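车库卷帘门的墙壁开关换成自复位还是自锁?

楼主 henriques_灰
房子是前年接手的二手房,车库门电机是 Flukon 的老款,原来墙上那个翘板开关按下去经常不回弹,门升到一半自己又往下走。上周拆开看,弹簧片已经发黑了。想换成工业用的那种按钮,结实一点。问题是电机说明书丢了,控制端子只标了 1、2、3,不知道该配自复位还是自锁。有用过同款的吗?

2楼 老瓦片
Flukon 老款的 1 和 2 是点动输入,短接一下走,再短接一下停,第三下反向。配自复位。自锁的按下去等于一直短接,你那个门半路往回走很可能就是触点粘住了。

3楼 seten南门
不一定。我家也是 Flukon,端子一样三个,但 3 是公共端,1 升 2 降,没有停止。你先拿万用表量一下再买,别听一句话就下单。

4楼 老瓦片
回3楼:你那是后期改过的板子吧,板子右下角有一排拨码。楼主看看有没有拨码,没有就是我说的那种。

5楼 henriques_灰
刚去看了,没有拨码,板子上印着 418,不知道是不是型号。量了一下,1 和 2 之间 20 伏直流,3 对哪个都没电压。

6楼 seten南门
那应该是老瓦片说的那种,3 可能是空脚或者接光电的。我收回前面的话,不过先量再买这一条不收回。

7楼 半亩菜
插一句,车库里用按钮要注意防潮。我第一个买的是室内款,装在靠门那面墙,梅雨季过完里面全是绿锈。后来换了带密封圈的,进线口朝下,线留一个弯再进盒子,水顺着弯滴走,到现在没坏过。

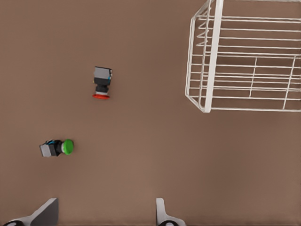 另外底盒别用薄铁皮的,塑料的就行。固定螺丝先不要拧死,等线都塞进去、盖子能合平了再紧。我那次先拧死,结果盖子翘着一边,又全部拆了一遍。

8楼 henriques_灰
谢谢,密封圈这个我没想到。我这面墙正好是外墙,冬天会返潮。线是从顶上走下来的,改成从下面进的话得绕一段。

9楼 surnmont搬砖
绕一段没多少线。我觉得你们都想复杂了,直接装个遥控接收器,墙上贴个无线按钮,不用开槽不用管潮不潮。我花 285 全套装好,用了两年。

10楼 老瓦片
无线的我不推荐。电池没电的时候一定是你手里拎着东西的时候。而且 20 伏的点动线,两芯的旧电话线都能用,没必要为了省半米线加一个会坏的东西。

11楼 surnmont搬砖
电池一年换一次,哪有那么夸张。有线的老鼠也会咬,楼主自己选。

12楼 seten南门
两种都行,我家是有线墙按钮加两个遥控。无线最好当备用,别当唯一的。还有一点没人提:按钮要装在能看见整扇门的位置,离门的活动范围远一点,高度让小孩够不着。我邻居装在拐角后面,关门的时候压过一次自行车后轮,修门花了 900。

13楼 半亩菜
同意楼上。另外楼主那个半路往回走,换完按钮如果还有,就去查限位和遇阻力度,可能是两边导轨缺油。导轨别抹黄油,粘灰,用干性的喷剂。

14楼 henriques_灰
导轨确实有点响。准备这样弄:先断电,旧开关拆掉,把 1、2 的线头分开放一会儿再送电,用遥控开关几次。如果门不再自己往回走,就确定是开关的问题,再装新的自复位按钮。如果还走,就先弄导轨。

15楼 老瓦片
可以,顺序对。断电不要只拔遥控接收那一路,把电机总插头拔了再动线。试的时候人别站在门下面。

16楼 henriques_灰
回来更新。1、2 断开以后用遥控连续开关了十几次,一次都没往回走,是旧开关的毛病。新按钮装好了,常开触点接 1 和 2,线从底下进的,留了弯。位置从门边往里挪了差不多一米,站在那里整扇门都能看到。导轨也喷了,声音小了一些,右边还是有一段吱吱响。

17楼 半亩菜
右边那段看看滚轮,轴套磨偏了喷什么都没用。滚轮五金店有散卖的,拆一个旧的带过去比着买。

18楼 surnmont搬砖
换滚轮的时候注意扭簧,别自己松那个,力气很大,会伤人。底下那只和钢索连着,也别动,叫师傅。

19楼 henriques_灰
好,中间的我自己换,底下的不碰。3 号端子先空着,等以后装光电再研究。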